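Clearing and cleaning a wood-look floor

Panels laid on the diagonal look good but they show everything, and dirt settles in the seams between them. The method below suits laminate, vinyl and sealed wood. Oiled or waxed floors need their own cleaner.

Clear the floor first. Pick up by hand anything a vacuum would choke on: scraps of plastic film, wrappers, bits of tape. Put bottles and tubes upright on a shelf so they can't roll under the furniture. Unplug loose cables, coil them and hang them up. Shut any low drawers, or you will catch your shins on them when you step back with the mop.

Vacuum next, with the brush head. Follow the line of the panels - on a diagonal floor that means working from one corner to the opposite one. Go slowly along the seams.

Now look across the floor from low down, with the light in front of you. Brown smudges and shiny scuffs that you would miss from standing height show up well this way. Deal with these before you mop.
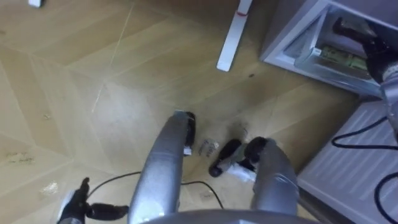 Anqi Qiu wrote in to say that she does the marks last, once the floor has been mopped and dried, as half of them have gone by then. That works too, but dried-on dirt tends to spread under a wet mop.

For smudges, use a damp cloth and a drop of washing-up liquid. Leave it for 3 minutes, then wipe along the grain. For scuffs, try a dry microfibre cloth first, then a clean pencil rubber. Don't use scouring pads or cream cleaners.

To mop, put 50 ml of floor cleaner in a bucket with 6 litres of warm water. I use the Fekgate one, but any neutral cleaner will do. Wring the mop until it stops dripping. Work backwards towards the door and wipe up any water standing in the seams.

Leave the door open while the floor dries, and keep rugs off it until the evening.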